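Open Day at Mistthorpe: The Sorting Robot
Posted by Eyvindur Norðdahl
November

14 shares | 4 comments

I went up to the Mistthorpe open day expecting to be sold something, and I was. Sesura had the back hall, and a man from Kushnir, their reseller, gave a talk with a lot of slides in it. One slide promised 275 picks an hour by the end of 2026. I asked what the figure is now and was told it depends on the item. Fair enough, but so does mine, and I can still give you a number for a normal shift.

I spent seven years on the packing line at Drorkby, so I skipped the second half of the talk and stood by the belt. 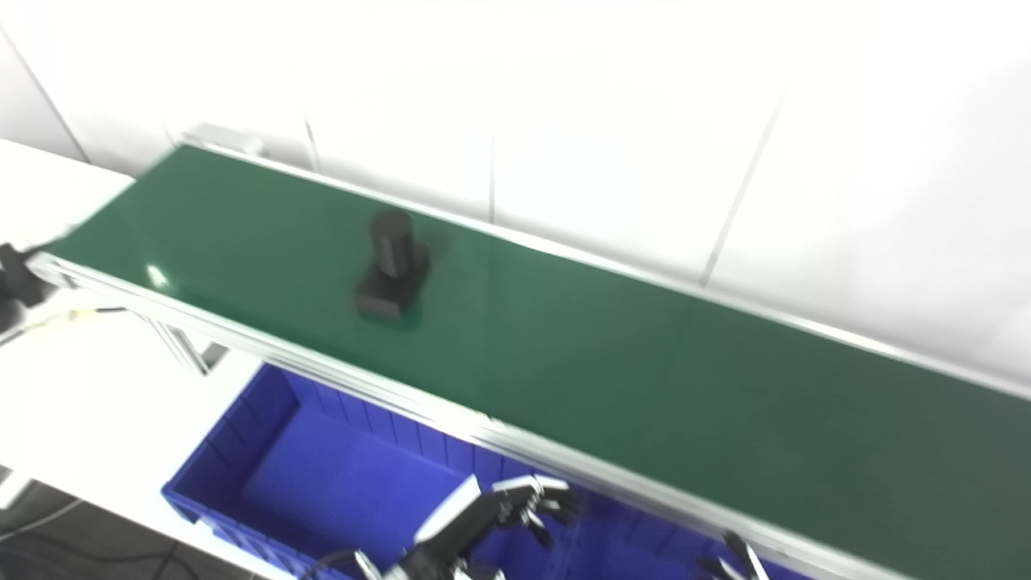 One black piece on the belt, blue bin underneath.

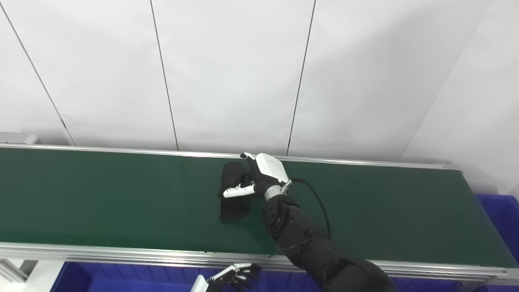
Hand at the part. I'd like to see it try a torn bag. 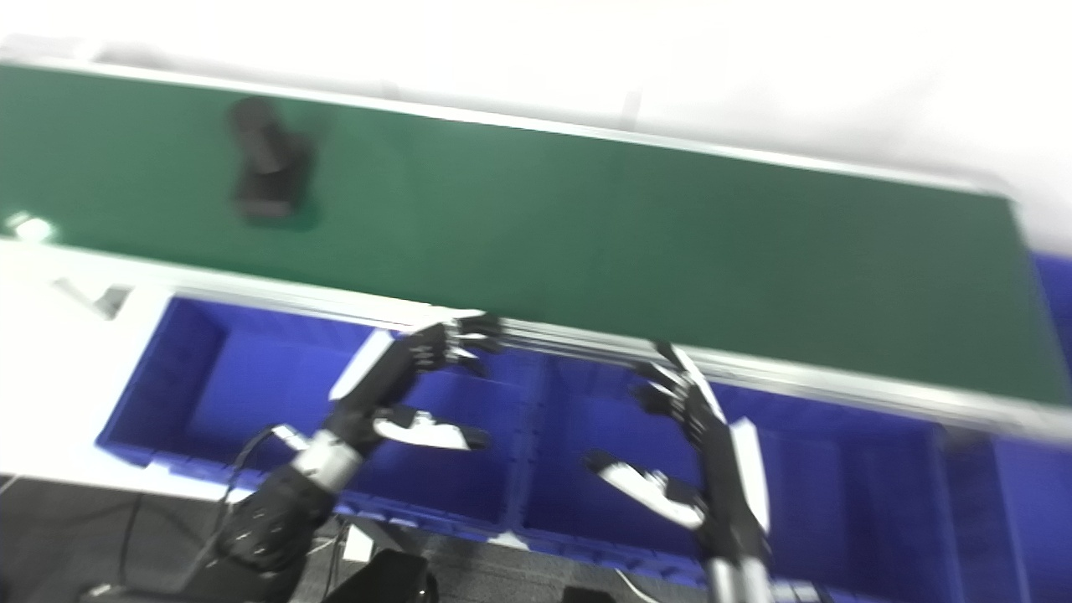 Both hands up by the rail, thumbs out.
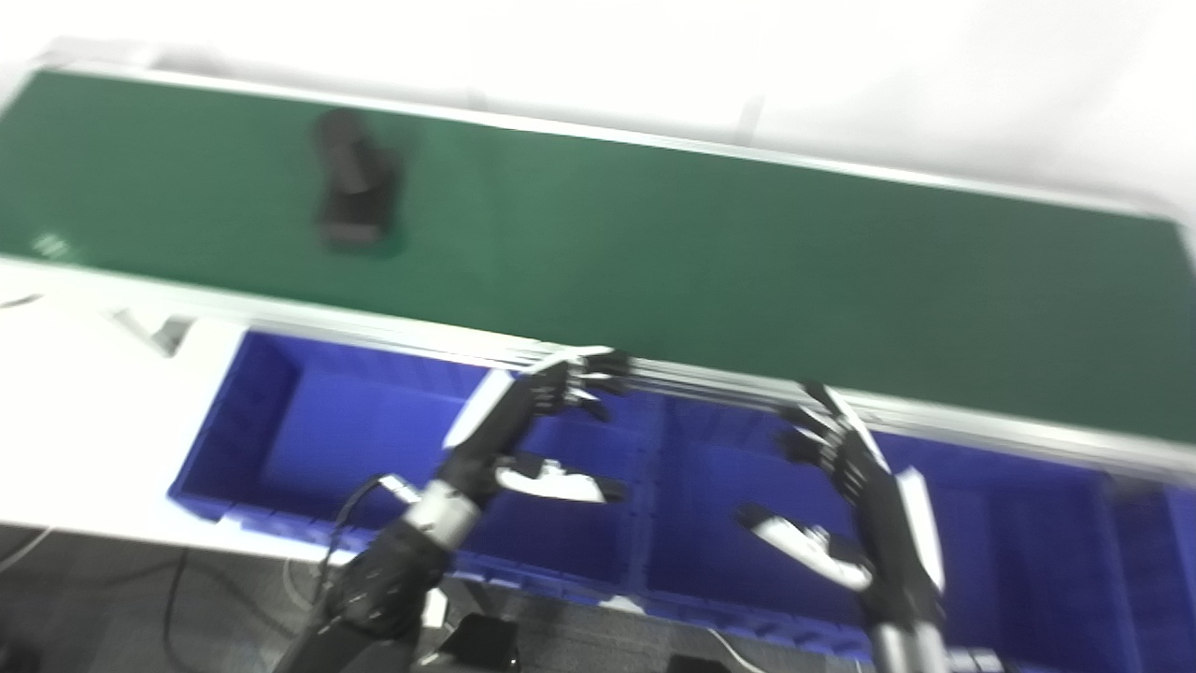 Palms facing each other over the divider in the bin.

The green belt and the blue plastic below it, Sesura demonstration, Mistthorpe.

The engineers were decent about questions, I'll give them that. They told me the hands cost more than the rest of it, then wouldn't say how much. Nobody would talk about cleaning either, and on a food line that's half the job. What I want is four hours on mixed stock, with the lights we've got at Drorkby and no one from the company in the building. I left my email address with them. Coffee was good.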